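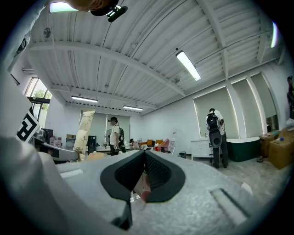
Under the ribbed white ceiling: the hand-held gripper with its two black-padded fingers.

The Return of the Repair Counter

For most of the past generation, a broken kettle in Kovoncombe had one destination. It went into the bin, and a new one was bought the same afternoon. The town's last electrical repair shop closed its doors long ago, and the skills it held were scattered among a handful of retired fitters.

That position has begun to change. Since September, residents have been able to bring household goods to a public repair counter on Halim Street, run by the Juvside Trust with the support of the town library. The counter is open on 8 days of each month. In its first season it received 391 items, of which 303 were returned to their owners in working order. The remainder were kept for parts, with the owner's consent.

Lamps and toasters account for much of the work, followed by sewing machines, radios and clocks. Clothing is accepted on Saturday mornings, when two tailors attend. The counter does not take gas appliances or microwave ovens, and it will refuse any item whose mains lead has been altered at home.

Kartini Ngui, who manages the service for the Trust, considers that the greatest obstacle is the way in which goods are put together. "A fault in a heater is often a very small one," she said. "Our people may spend five minutes on the fault and an hour on opening the case."
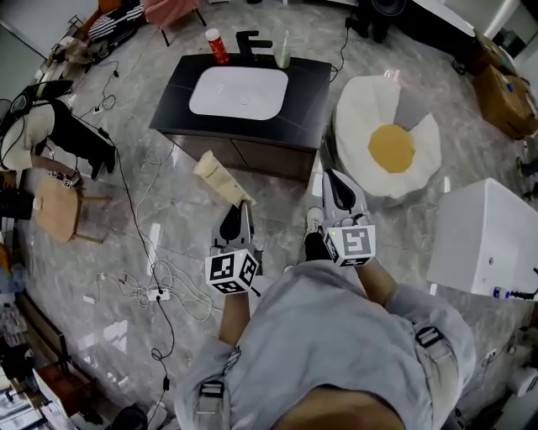

Cases that are glued shut, or closed with screws of an unusual pattern, are recorded in a register which the Trust intends to publish. It is hoped that shoppers will consult it before buying. Manufacturers will be invited to reply to any entry that concerns their products.

The cost to the public has been kept low. Visitors pay for parts and are asked for a small donation towards labour. A grant from the Iritz Fund meets the rent, and the library has lent shelving, two long benches and a store room on the ground floor. The Trust has also received 1,022 spare parts from the estate of a former shopkeeper, many still in their paper envelopes. Sorting these is expected to last well into the spring.

Applications to join the evening classes in basic repair may be made at the library desk. Places are free to residents of Kovoncombe and the neighbouring parishes, and tools are provided.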